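## Drokum Open postponed - anyone had the email?

**fairway_fringe**
Email just landed, half seven this morning. Drokum Open is off until further notice. Course flooded on the low side, the 11th to the 14th are under water apparently. No new date. Anyone know if entry fees come back or get held over?

**divotking**
Got it too. Held over, it says, third paragraph. Refund only if you ask by the end of January.

**fairway_fringe**
Missed that. Ta. Reading on my phone on the bus

**mulligan_mo**
Bit much imo. It's four holes. Kobzar had half their back nine closed last winter and still ran a two day event, just played the front twice. Nobody complained.

**divotking**
I complained. Front nine at Kobzar twice is a slog, and the scores meant nothing for handicap.

**mulligan_mo**
Ok, one person complained.

**Kyrylo Kravets**
Hello all, I help with entries at Drokum so will try to answer. Not official, wait for the second email for that.

- Entries carry over automatically. You don't need to do anything.
- Refund if you reply to the email by end of January. Takes up to 30 days to reach your card, sorry, that is the payment people not us.
- Practice round vouchers stay valid.
- We did look at playing the front nine twice. The trouble is the buggy path to the 5th is gone as well so it would have been walkers only, and a good few of our entrants can't walk it.

**mulligan_mo**
Fair enough about the path. Should of been in the email though. People would be less cross.

**Kyrylo Kravets**
Agreed, I will pass that on.

**saltmarsh**
What about the hotel? We booked Lultano for 2 nights on the tournament rate and they're saying non refundable. Club put that link on the entry page so I'd expect a bit of help.

**divotking**
Ring them, don't email. Mate of mine got his moved to an open date. Wouldn't give cash back but took his name and said use it before autumn.

**saltmarsh**
Rang. On hold twenty min then cut off. Will try again after lunch

**Demyd Hordiienko**
Travelling from further out than most of you, train and ferry, so this one stings. Not blaming the club, better now than the night before. But "until further notice" is no use to me. I need to book leave. Even a rough month would do. Spring? Summer?

Two from my end: 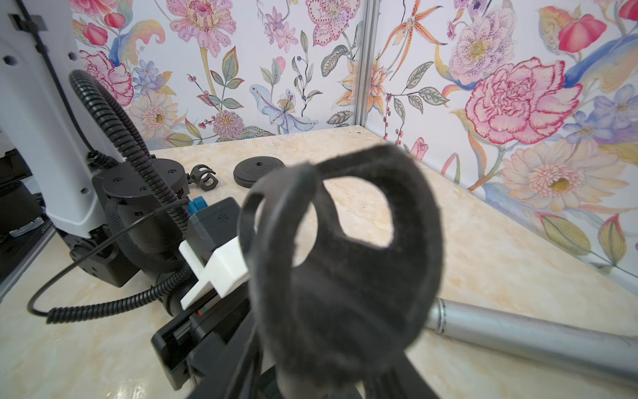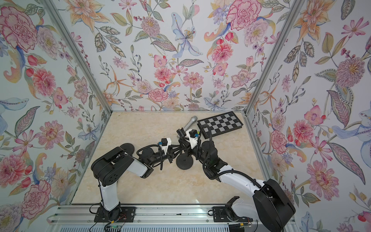 **Kyrylo Kravets**
Demyd, I know, and sorry. Honest answer is the greenkeepers won't say until the water is off and they have seen what's under it. Silt on the 12th green last time took ages to clear. If I guess a month and it's wrong then people book ferries on it. Will post here the minute there is a date.

**Demyd Hordiienko**
Understood. I would still take a bad guess over none but I see why you won't.

**fairway_fringe**
Any chance it clashes with the Skollach Cup? If they push into early summer that's the obvious gap and it's the same pool of players.

**mulligan_mo**
Skollach won't move. They never move. They played through hail.

**divotking**
They have sponsors to keep happy. Prize pot is 2,000 this year, up a lot. If it's a straight clash I'm going to Skollach, sorry Kyrylo.

**saltmarsh**
Same probably. Though Drokum is the nicer course by a mile when it's dry.

**mulligan_mo**
When it's dry being the problem. Third winter running for those low holes isn't it? Why not sort the drainage before taking entries

**Kyrylo Kravets**
Second winter, not third. The ditch work was meant to be done in the autumn and the contractor pulled out. New one starts once the ground will take a digger. I'm not going to argue about whose fault it was on here.

**mulligan_mo**
Not having a go at you. Having a go at the club.

**Kyrylo Kravets**
Noted :)

**saltmarsh**
Update, got through to Lultano. Name change or date change allowed, no cash. You have to quote the tournament rate code off your booking or they treat it as a normal one. First lady didn't know about it, ask for reservations.

**fairway_fringe**
Brilliant, thanks, will ring tomorow.

**Demyd Hordiienko**
Does the date change have a cut off?

**saltmarsh**
End of September she said. Get it in writing, I asked for an email and it came through in ten mins.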